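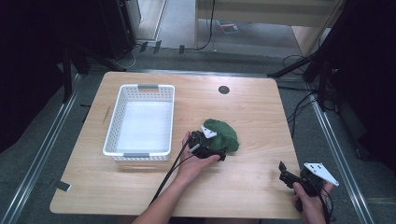

Green cloth, white basket, oak-look top with the cable hole at the back.

Folding surface and basket size for small cloths
Forum: Laundry and Linen > Methods

hnassar_linen
Looking for input on surface and container. The job is small cloths, one type, folded and filed upright in a white plastic basket with perforated sides and gray grips at the short ends. Target is 168 cloths a session. The table is a light wood top with rounded corners and a grommet toward the back.

Current method: cloth goes down as a heap in the middle, gets opened by two corners, folded in half twice, then in thirds. Basket stays on the left, long side running toward the back.

Two problems. The last fold springs open before the cloth is filed, and the basket takes up table I would like to have for spreading.
– Hiba Nassar

drumside_572
What is the fabric? Fold memory depends more on that than on the table.

hnassar_linen
Cotton, medium weight. No fabric softener.

Teramby
Then your fold count is the problem. Half, half, thirds gives you twelve layers. Medium cotton will not hold that without a press. Go half, then thirds lengthwise, then half. Same layer count on paper, but the last fold is across the short dimension and the outer edge is a fold instead of a hem. It stays shut.

drumside_572
Disagree with that. Same layers, same bulk. If it springs open with one order it will spring open with the other. Drop a fold and use a wider basket.

Teramby
Try both with the same cloth before you say so. The bulk is the same, the stiffness is not. A hem on the outside pushes the fold open.

msalinas
I run a linen room in Lagos and we file upright as well. Some notes:

1. Basket off the table. Put it on a stand at the same height as the top, left side, touching. You get the full width back and the reach stays the same.

2. Perforated sides are fine for air but the mesh catches loose threads. Trim before filing.

3. Dark green on pale wood is good contrast. You can find the corners quickly. We had gray cloths on a gray counter and lost time on every one.

4. Smooth basket floor means the first row slides. Put a strip of shelf liner down, or start with the basket tipped toward you until the row is packed.

Maximiliano Salinas

hnassar_linen
The sliding first row is real, I should have listed it as a third problem. Which liner?

msalinas
We use the Wovetti ribbed one, cut 2 cm short on each side. Any ribbed liner will do. The foam kind sheds after a few washes.

quillback
Is the cable hole a nuisance? I had one in a desk I used for ironing and small stuff kept going down it.

hnassar_linen
No, it is too far back. Cloths are spread in front of it.

drumside_572
Tried Teramby's order on a stack of bar towels last night. It does hold better. I still think it is one fold too many for an upright file. With the thinner packet I fit more per row and they come out without dragging the next one.

Teramby
A thinner packet is also a taller packet. Check it against the rim before you commit or you cannot stack the baskets.

drumside_572
Mine do not get stacked.

hnassar_linen
Ours do, so height matters. Result from this morning: half, lengthwise thirds, half. The packets stayed closed long enough to file. Liner is ordered. For the stand I am looking at a Trastomlow utility trestle, adjustable from 572 to 800 mm. Table height is inside that range. Does anyone have one, and does it hold its height with a full basket on it?

msalinas
Not that model. On any adjustable trestle, look for a pin lock. Friction collars creep under load.

quillback
Second the pin lock. Mine has collars and I re-level it every January when I do the winter bedding.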